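Prolari Bench simulator with the Murko gripper add-on: lovely to use, but watch that left finger

I have been using Prolari Bench at home since July, mostly in the evenings with a pot of tea going, and I've grown very fond of it. Setting up a table, a gripper and a few bits to pick up took me 20 minutes the first time, and I am not a quick learner! The Murko add-on cost a little extra and I'd still say it's worth having, but there is a fault in it that I'd like other people to know about before they trust it with a real arm.

My test job is a simple one: close on the clock, lift it, put it down again. In a run of 300 tries it went wrong 14 times, always in the same manner. The arm comes in too far over, the clock ends up on the outside of the left finger, and the gripper then shuts on thin air and cheerfully reports a good grasp.

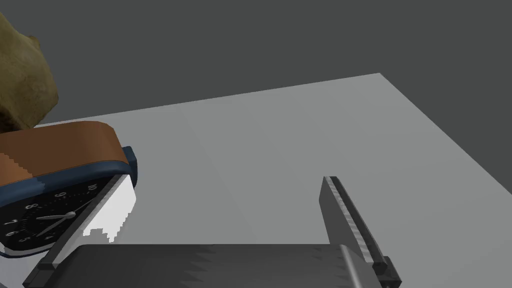
What went wrong

As far as I can tell (and I did spend a whole rainy weekend on it) the add-on only looks at whether the fingers have stopped moving, so fully shut counts as holding something. The contact warning is switched off when you install it, too, which seems a strange choice to me. On a desk in the real world that's a finger shoved into whatever is standing there, or into somebody's hand.

Getting round it

Turn the contact warning on under Safety, and set the smallest allowed grip width to 2 mm. Ovon's viewer, if you have it, will show you the finger paths before you run anything, and I do wish Prolari had built that in. I've written to their support desk and had a kind reply, though no fix as yet.

Four stars from me, and I'll happily add the fifth when the update comes.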